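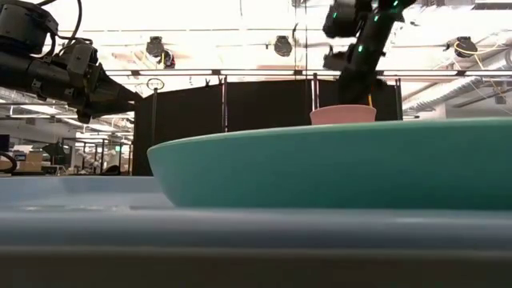
Caldale holds its housewares fair in the old bus depot every March, and I go every March, and every March I come home with something I have to hide in the trunk until the house is asleep. Doors opened at nine. By nine fifteen the line for coffee was longer than the line for tickets, and I'd already been handed a tote bag with another tote bag in it. I had come for bowls. Ours was a wedding present, and it has a crack that we've agreed to call a feature. So I had opinions ready, and the big teal one with the pale mint rim put most of them to rest. It has a flat base, a rounded lip and no pattern of any kind, which at a fair where even the dish brushes had slogans felt close to good manners. I went back to it twice. The pink container beyond it, narrower toward the bottom, I could take or leave. I have a cabinet full of containers and the lids to none of them.

The Skasport hall is the big one, and you have to pass through it to reach anything else, including the restrooms. Skasport does picnic gear, mostly, and this year had gone in hard on folding. There was a folding colander, a folding kettle and a folding cake stand, and a very earnest session on the folding kettle that I left when it stopped unfolding. The program promised 164 exhibitors. I can't say I met them all, but a good number of them sell scented drawer liners.

Azevedo had the corner by the loading doors, where the draft comes in, and the staff wore their coats all day with great dignity. They make stoneware, the heavy kind, and they let you pick it up, which most stands don't. I lifted a casserole and put it back down with both hands and some prayer. Price on request. I didn't request. Their mixing bowls were handsome but I do the whisking in our house, and I'd like to keep the wrist I have.

Lunch was a baked potato, served in a bowl you could buy afterward for a further 2 dollars. I admired the nerve of this and paid. The potato was fine. The bowl turns out to be slightly too small for cereal and slightly too large for olives, so it now lives on the windowsill and holds rubber bands.

After lunch I did the Nitis talk, "Nesting for Small Kitchens," upstairs in what used to be the drivers' break room. It still has the drivers' chairs. The speaker's main idea was that you should own fewer bowls and put them inside each other, and she took forty minutes to get there, with slides. I wrote down one useful thing, that you should measure the shelf before the fair and not in the parking lot afterward by spreading your arms. Several of us looked at our shoes.

A sign at the exit said last year's attendance was 2681 and that they were hoping for 3000. If they get there, I'd ask for a second coffee cart before any more drawer liners. Parking is free until four and then very much isn't. The shuttle from the station runs on the half hour, except when the driver is at the potato stand. I got home at five thirty with two tote bags, one small bowl and the order form for a large one, which is in the glove compartment under the map.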